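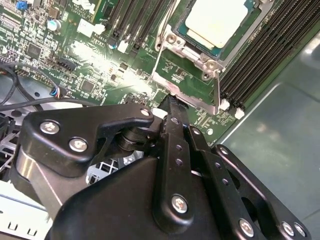 About Turnham Computer Repair

Hi, and thanks for stopping by! We fix, clean out and rebuild desktop computers, mostly the big old towers other shops would like you to throw away. I started doing this on my kitchen table with one screwdriver and a muffin tin for the screws (I still use the muffin tin). These days we have a proper shop on Brisach Street, and a bench I don't have to clear off for dinner.

What we do all day

Mostly we open things up. A tower goes on its side, the panel comes off, and then we look at it for a while before we touch anything. Memory, graphics card, drives, power supply, processor: all of it can come out, and most of it can go back in or be swapped for something better. I have a soft spot for the processor. You lift that little lever, the bracket swings up, and there it is! I've done it for years and I still hold my breath a bit on the way back down.

We also take in office machines by the batch. Our biggest was 281 towers from Kravets, the insurance people, and 103 of them went on to new homes through our Cludness program, which gets rebuilt desktops to students and families who need one.
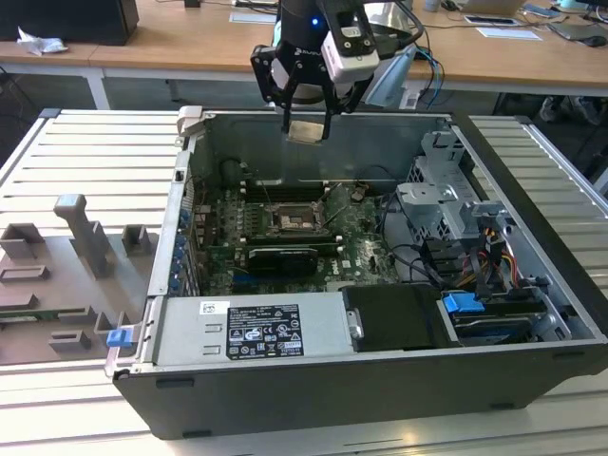
Words by Najwa Shboul, owner
Tuesday, September 20, 2022

People always ask me if an old desktop is worth saving. Bring it in and we'll take a look, and the look is free. I like the older office towers a lot, with their colored latches and drive bays you can get your hands into. Please label your cables if you unplug them yourself (masking tape is fine), and bring the power cord, too. If there are photos on the drive that you care about, say so at the counter and we'll copy them before anything else happens.

Walk-ins are welcome, but mornings are calmer.

Contact us | © 2022 Turnham Computer Repair | Back to top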